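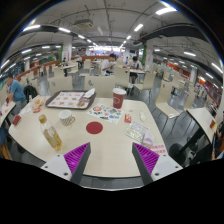
Nyokabi Obura wrote to ask whether the Lovine hand gripper really does need its pads checked before every single session, and the answer, I'm afraid, is yes – though it takes hardly any time once you've got the knack of it.

Section 4: Checking the pads and fingers

1. Hold the grip loosely and let both fingers open all the way.

2. Look at the purple pads. The ridged sides should face one another across the gap, and if one has been put on backwards, do take it off and start again.

3. Try the screws in the white mounting blocks with the Mosix key. Snug is plenty!

4. Close the fingers slowly on something light, such as a paper napkin, and let go.

Note: Spare pads are sold in pairs under part number 1668. We'd suggest a fresh pair every 4000 grips, or sooner if the ridges feel smooth to your thumb.

Caution: Please keep your own fingers out of the gap while you're squeezing, and never wash the pads while they're still fitted.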